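How Does a Robot Know What to Do Next?

Grown-ups like to say that robots are very clever. Grown-ups also say that about cats, and a cat will spend 23 minutes trying to get out of a door that is already open.

So let's be careful. A robot arm is a set of motors with a plug on the end. Leave it alone with no software and it will do what a coat rack does, only it costs more. All the interesting stuff is in the software, which is the long list of instructions that tells the motors when to turn and how far.

Suppose you want a robot to help take apart an old desktop computer. The useful pieces can be used again, and the rest can be recycled. Easy! You could do it yourself with a screwdriver and somebody patient. But for the software, this one job is really a whole pile of jobs.

Job one: What am I looking at?

When you look inside a computer, you see parts. When a camera looks inside a computer, it gets numbers. Every picture is made of tiny dots called pixels, and every pixel is only a few numbers saying how bright and what color it is. Nowhere in those numbers does it say "Hello, I am a memory slot."

The part of the software that turns numbers into things is called perception. It learns by practicing on pictures that people have already labeled. Signe Kjærgaard, who works on the perception software at a workshop called Feltton, spent most of one April drawing outlines around computer parts with a mouse. She did 2,000 of them. She would like you to know that her job sounds much more glamorous at parties.

After all that practice, the software can look at a new picture and make a guess. It is always a guess. Good software also says how sure it is, like a friend who tells you, "I think it's this bus, but don't blame me."

Shiny things are a nuisance. Bright light bouncing off metal can turn a whole patch of the picture white, and white tells the software almost nothing. Cables are worse. A cable can bend into any shape it likes, and it usually picks an annoying one.

Job two: Where is it, exactly?

Knowing there is a slot somewhere is no help if you can't point to it. The software has to work out how far away the part is, and which way it is facing, and then turn that into directions for the arm.

One handy trick is to put the camera on the robot's wrist. Then it goes wherever the hand goes and gets a close look. The trouble is that the hand is always in the picture too, so the software has to learn which bits are the robot and which bits are the work. (Imagine trying to read a book while wearing enormous mittens. The mittens are in every chapter.)

The software also has to know exactly where the camera sits compared with the fingers. Measuring this is called calibration. Get it wrong by the width of a pencil and the robot will very confidently pinch the air.

Job three: What's the plan?

Now the robot knows where its hand is and where it wants its hand to be. Can it just go straight there? Have you ever tried to get to the fridge by going straight through the table?

The planning software tests paths before the arm moves at all. It pretends to send the arm one way, checks whether any part would hit something, throws that path out, and tries again. On one afternoon Poul Laxdal, who looks after the planner, watched it throw out 244 paths before it found one it liked. He says it was still quicker than his family choosing a movie.

A computer case makes this tricky. It is a metal box with brackets, cages and corners, and the fingers need room to fit in. It also helps to plan the way out. A hand that gets in beautifully and then can't leave has only done half its homework.

Two views from the robot's wrist:

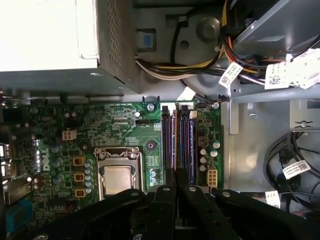
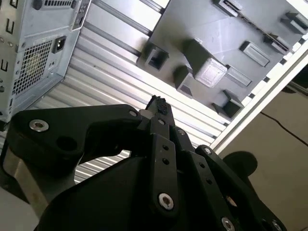

Job four: Move, check, fix. Move, check, fix.

Even a good plan is a little bit wrong. Perhaps the case got nudged, or the guess about the distance was off by a hair. So while the arm is moving, another piece of software called the controller keeps asking two questions, over and over: Where am I supposed to be? Where am I?

If the answers don't match, it changes what the motors are doing. Then it asks again. It does this many times every second and never gets bored, which is a good thing in a controller and would be quite alarming in a little brother.

You do this too. Shut your eyes and touch your nose, slowly. You probably made a small correction on the way in. You have a controller of your own and you didn't even have to install it.

What happens when it goes wrong?

It stops, if the people who wrote it were sensible. Software for robots is full of rules that begin with "if." If the push on the fingers gets too strong, stop. If the camera can't find the part, go back and look again. If you have looked again and still can't find it, ask a person.

Asking a person is not cheating. Plenty of people could stand to learn it from robots -- especially people putting together furniture.

Try it yourself

You need 2 people, a cup and a scarf. One of you is the arm and wears the scarf as a blindfold. The other is the software, and may only say "left," "right," "forward," "back," "up," "down," "open," "close" and "stop." Sit at a table, put the empty cup somewhere on it, and get the arm to pick it up.

Then swap places, and try to be nice about it.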